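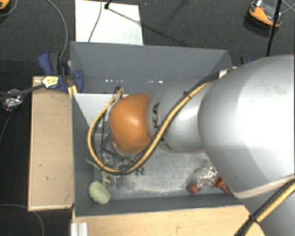 Wundport in March: a visit to the Bovari button works

Wundport is a small harbor town, and most people who stop there are waiting for the ferry. I had a free morning between boats and used it to see the Bovari works, which has made buttons on the same street for four generations. Visits are by appointment, up to 5 people at a time, and cost nothing. I wrote two weeks ahead and got a short reply with a time, 9:15, and a note to wear flat shoes.

The sorting room

The tour starts upstairs, where the finished buttons are checked by hand. Four women sat at a long table under the windows with shallow trays in front of them. They tip the buttons out, spread them with the side of the hand, and pull the bad ones without seeming to look. Kumudini Akanda runs the room and has been there since she left school. She let us try a tray of shirt buttons. I missed most of the chipped ones and took out several that were fine.

She told us that horn is harder to sort than shell. The color changes from piece to piece, so a dark patch may be a flaw or may just be horn.

Cutting and drilling

Downstairs is louder, and we were given ear plugs. Shell arrives in sacks and is soaked for several days before anyone cuts it. The blanks are drilled out as small disks, ground flat, and then given their edge and holes. The floor is damp and there is a smell of wet chalk that stayed in my coat until evening. Eugeniusz Gajewski, who led this part of the tour, showed us a shell after cutting, full of round gaps like a sheet of dough. The leftovers are crushed and sold for garden paths.

Polishing is done in wooden drums that turn overnight. He opened one for us. It was full of buttons and gray sludge, and he rinsed a handful under the tap so we could see the shine.

The pattern library

For me this was the best part of the visit. The works keeps one card for every button it has put into regular production, and there are 1,743 of them in flat drawers. Each card has the button sewn on, with the year and the buyer written in ink. The oldest drawer has coat buttons ordered by a tailoring house called Grovau, and a set with a small anchor made for the Þorgeirsson shipping office. You may look but not handle the cards. Photos are allowed without flash.

Practical notes

Take the 408 bus from the ferry landing and get off at the church. The entrance is in the yard, not on the street. Allow two hours. There are stairs and no elevator. The shop sells odd lots by weight and takes cash only. I bought a bag of mixed horn for a cardigan that needed six and came away with enough for 3.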